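Método Anell

O método Anell é um procedimento de aprendizagem por demonstração destinado à manipulação de portas e gavetas por braços robóticos em ambientes domésticos. 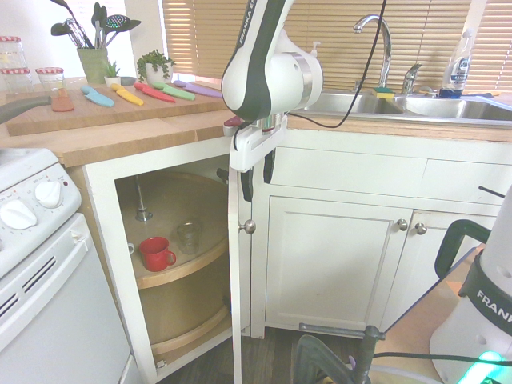 Foi proposto por Natália Baptista e apresentado publicamente em 10 de agosto de 2018. O procedimento divide a abertura de um armário em 5 fases: aproximação, contacto, tração, acompanhamento do arco e libertação. Para cada fase é treinada uma política própria, e a transição entre fases é decidida por um classificador que recebe as forças medidas no punho e as imagens de câmaras fixas.

Conjunto de dados

O treino original utilizou 3210 demonstrações por teleoperação, recolhidas na cozinha de ensaio de Bultcombe. O conjunto abrange 31 configurações de mobiliário, com variação do lado da dobradiça, da altura da porta e do tipo de puxador.

Resultados

Na avaliação publicada, a taxa de sucesso em armários de canto foi inferior à obtida em portas simples, diferença atribuída à proximidade entre a porta e a bancada. A variante Anell-Wieser, divulgada em outubro, acrescentou uma estimativa contínua do eixo de rotação e reduziu o tempo médio de execução em mais de 8 segundos.

Limitações

O método pressupõe dobradiças de eixo vertical e não contempla portas de correr.

Ver também
Aprendizagem por imitação
Controlo de impedância
Banco de ensaios Mostar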